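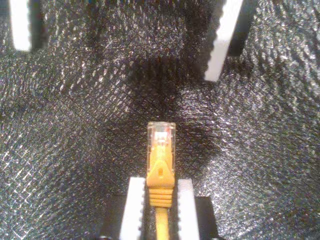
Wired or wireless? Home internet habits in Junley
Student project report, September

When we chose this subject we thought it would be a quick one, as everybody has an opinion on their internet and most people are very happy to share it. We ended up with far more material than we could use, and we are grateful to all the households in Junley and Lerach who let us in, gave us tea and told us about every dropped video call since the spring.

Our question was simple: do people who plug in with a cable have a better time of it than people who rely on wireless? We visited 13 homes and asked each one to keep a diary for two weeks, noting whenever the connection was slow enough to be annoying. We left "annoying" up to them, which our tutor at Chisholm College had doubts about – and fair enough, it did make comparing the diaries harder. 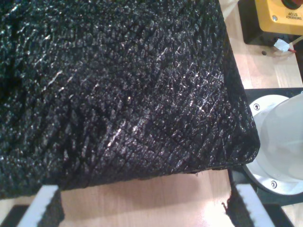 Fig. 1. Close view of a crinkled black surface, with a light wooden tabletop below.

The older terraces in Lerach gave us the most trouble. The walls are thick stone, and one family had given up on getting a signal in the back bedroom and did all their homework on the stairs. They had been offered a long cable but didn't want it trailing over the landing,
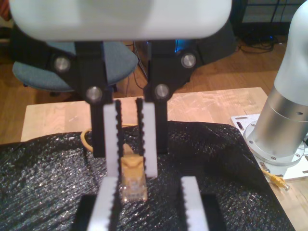
and we heard much the same in several other homes. Looks and tidiness came up again and again, often before speed did. We hadn't put a question about it on our sheet, so we added one halfway through and went back to the earlier households, who were very patient with us. 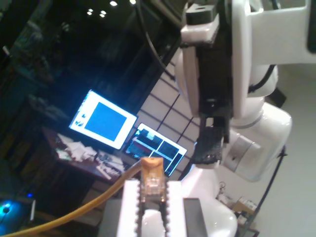

Photo: Junley project group

Altogether the diaries held 400 entries, and 12 of them came from homes with a cable to the main computer. We would be careful with that figure, as only two homes had one.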